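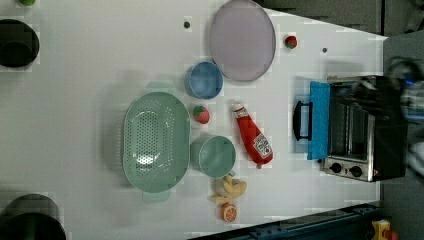
The play kitchen bits on the white table, oven on the right

Forum: Family Room > Toys and Play > Pretend and Small World
Thread: Play kitchen sets, what to keep and what to pass on?

wattleandtea
July 17, 2026

Hello lovely people, long post so put the kettle on. I've been having a big sort through the pretend food and kitchen things, and I've got as far as putting a few of them out on the table and then standing there with my hands on my hips for a good while. My granddaughter is three and a half and comes to us a couple of days a week, and her cousin (just gone two) will be joining her from September, so I want it all sorted before then.

What I've got is a real mixed bag. There's the big pale green colander, which I love, the mint cup, the light blue bowl, a lavender-grey plate, the red ketchup bottle with the little tomato on its label, bananas, the half orange slice and a strawberry. And then there's the toaster oven with the blue door panel and the two black knobs, which takes up as much room as everything else put together.

My daughter-in-law's view is that we should keep the food and let the oven go, as the little ones have a proper play kitchen at home. My own feeling is that the oven is where all the cooking happens in this house and without it you've just got fruit in a bowl. I'm also wondering whether to buy a matched set so it all looks a bit nicer on the shelf. I've been eyeing off the Cadetti one, and a neighbour swears by Nustix. What would you do? And how do you store it all so that it doesn't end up down the back of the couch?

Pikelet_Jo

Oh, keep the oven! Please keep the oven. I gave ours away when my youngest was four, thinking he'd finished with it, and for months afterwards he was "baking" in my bedside drawer (I found a felt carrot in with my reading glasses at one point, and half a wooden egg). A door that opens and something to turn is worth any amount of plastic fruit, in my opinion. They put things in, they take things out, they tell you it's very hot and you mustn't touch. My boy could get a whole morning out of that.

I wouldn't bother with a matched set either. Your colours are gorgeous together as they are, that soft green and the blue and the greyish purple. You'd pay a lot to get something that looked that nice on purpose.

gumboot_graham

I'll go the other way, sorry Jo. We had a toy oven of a similar sort of shape and it became the place where everything went to be lost. Every pack-up time the food would go in the oven, the door would be shut, and the next day there'd be tears over the missing sausage. It's a box with a door on it, and kids have plenty of those. A shoebox with a flap does the same job and you can put it in the recycling when it gets sat on.

The colander's the winner in that lot, if you ask me. It'll go in the sandpit, it'll go in the bath if it's the sort of thing that can get wet, it's a hat, it's a steering wheel. I'd keep the colander, the bowl and the cup and let somebody else have the oven.

wattleandtea

Graham, you have just described our house to a T, I did find a sock in the oven last week. But I do think she puts things in there because she's fond of it! She says goodnight to it. I can't give away something that gets said goodnight to, can I?

Chandrasekhar Varma

Good evening from a grandfather of five. May I put in a word for the middle road. We have had the same toy kitchen things going since my eldest grandson was small, and the rule in our home became that the oven lives on top of the low cupboard and comes down when it's asked for. When it comes down it is an occasion. When it is out all the time they walk past it. My wife thought this was a bit mean of me at first, but she has come around, and now she does the same with the tea set and the doctor's bag.

As to matched sets, my son bought the Cadetti one for the twins. It is very handsome. The trouble we found is that the pieces are made to fit their own tray, and a two-year-old doesn't care for trays, so it has been living loose in a basket with everything else for a long time now. The odd bits from the op shop get played with just as much. I would save the money and spend it on some real wooden spoons.

One small question about the younger one who is starting in September: is he or she still putting everything in the mouth? Our youngest was a great chewer, and we put anything that had small parts up high until she was past it.

wattleandtea

What a lovely reply, thank you. He's still a chewer, yes, everything goes in. I've been meaning to go over the lot for anything that could come off, stalks and leaves and so on, and check each piece against one of those choke tester tubes. I like the idea of the oven being an occasion. We have a bookcase it could live on.

MrsMoffatt_prep

Prep teacher here, 11 years in the same room, so I've seen a fair bit of plastic fruit come and go. I'm with Mr Varma on rotating. We keep out a few vessels and a few foods and swap them when things go flat, and I'd put your colander, bowl and plate in the "always out" group. Open things that hold other things are what the children go back to. Pouring, tipping, sorting, carrying it all across the room very slowly as if it were soup.

Where I'd gently disagree with Graham is on the oven being just a box. Knobs are a big drawcard. I've had children who didn't say much at all during the day but would stand at the play oven and give me a full running commentary on the temperature. I wouldn't swap that for a shoebox, although we do make plenty of shoebox ones as well and they love those too.

For storage, shallow tubs, please, never a deep one! With a deep tub they have to tip the whole thing out to find the banana, and then it's all over the floor and you're the one on your knees. I use the Pulard trays at school, which slide in and out and have survived a great deal. At home I just use old baking dishes.

gumboot_graham

Fair call on the knobs. My lad did like a knob. He had the actual washing machine on an 800 spin with nothing in it more than once.

tram_dodger

Can I be the grumpy one about the ketchup bottle? Ours went to the sandpit and has never been right since. Somehow it always has something in it. I'd also say watch out for the urge to fill the gaps, because I had the same idea as you and bought the big Nustix food set, 20 pieces in a carry case with a slot for each, and I've spent more of my life putting those pieces back in their slots than my kids have spent playing with them. They went straight back to the old banana. Nice enough quality, I'll give them that, but I felt a bit silly about it.

And it's tomato sauce, by the way, I don't care what the toy companies say.

Pikelet_Jo

Seconding tomato sauce, haha. We had this exact argument with my Canadian sister-in-law over Christmas lunch and it very nearly spoiled the pavlova.

snowbirdmarg

Canadian checking in, and it's ketchup, my dears, but I'll forgive you all!

I'm a keeper by nature so take this with a grain of salt, but I kept my own children's play food for some 30 years in the basement and it was worth every inch of shelf. The first time my grandson pulled out the old strawberry I had to go and stand in the laundry room for a minute. I'm glad I didn't let anybody talk me out of it. My husband would have had the lot at the curb the week the youngest started school.

For washing, I do warm water and a drop of dish soap, then dry everything on a tea towel overnight. Anything hollow gets a good shake first. The oven I'd only wipe with a damp cloth, particularly around the controls. For the chewing stage I put a little basket of real kitchen things on the bottom shelf, a whisk and a measuring cup and so on, and saved the toy fruit for when the older ones were at the table.

Has anyone tried the Chae cloth food, while we're on the subject? My daughter was asking. It's all washable, she says, and I thought it could be a good thing for a chewer.

MrsMoffatt_prep

Marg, we've got a few of the Chae pieces at school and they do wash well, but they take an age to dry in winter. The fried egg is very popular. I'd get one or two and see how you go before buying up big.

wattleandtea

Well, you've all been wonderful, and my tea's gone cold reading this out to my husband (he's on Graham's side, naturally). So the oven is staying and it's going up on the bookcase to come down when it's asked for. Colander, bowl, plate and cup stay out. I'll go through the food with the tester this weekend, and whatever doesn't pass will go up in a tin with a lid until the little fellow is older. No new set! I've told my neighbour and she took it quite well.

The one thing I'm still undecided on is the sauce, ketchup, whatever we're calling it. I might keep it inside and see how long that lasts.

tram_dodger

Give it a week.

Chandrasekhar Varma

Very sensible, all of it. Please let us know how the cousins get on together. And if I may add one thing, put the bowl where they can both reach it, and if you see a second one at the op shop, buy it. We have refereed 1,000 arguments over one blue bowl.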